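Gredside laundry puts folding machine through 600-item trial

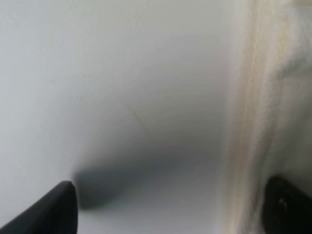 March 17, 2021

Soft goods are still the hardest part of the job for household robots, according to Zanine, which has released results from a trial at the Gredside commercial laundry. The company set a two-fingered robot arm to work on a mixed load of 600 items, from face cloths to fitted sheets. It was asked to pick up each one, find an edge, fold it and place it on a stack.

The arm finished 126 items without help from staff. Most of those were small and flat. It did worst with thick, fuzzy cloth and with anything that had elastic in it, and fitted sheets were dropped from the trial after the first 50 failed.

"People see a robot pick up a box and assume a towel must be easier," said Vaughan Ruddock, who ran the trial for Zanine. "A box has the same shape every time you look at it. A towel has a new one every time you touch it."

Ruddock said the most common fault was picking up too much. The fingers would close on two layers when the fold called for one, or catch the item underneath. Pale cloth on a pale surface also gave the software trouble, as it could not always tell where the fabric ended.

Speed was the other problem. The arm needed 2 minutes for an average hand towel. Laundry staff at Gredside do the same work in a few seconds, often while talking.

Zanine is not the only firm working on chores of this kind. Petersen has been testing a shelf-stocking machine in grocery stores, and Hivska showed a dish-loading arm in December. Both handle hard items with fixed shapes - cans, cartons, plates - and neither company has given a date for work with clothing or bedding.

Gredside will keep the arm for now, but only for face cloths and napkins. Staff will go on folding everything else by hand. The laundry said no jobs would change as a result of the trial.

Zanine plans a second round with wider fingertips and a softer grip. Ruddock would not say when a version for the home might go on sale. "It can do a small part of one chore," he said. "I wouldn't sell that to anyone yet."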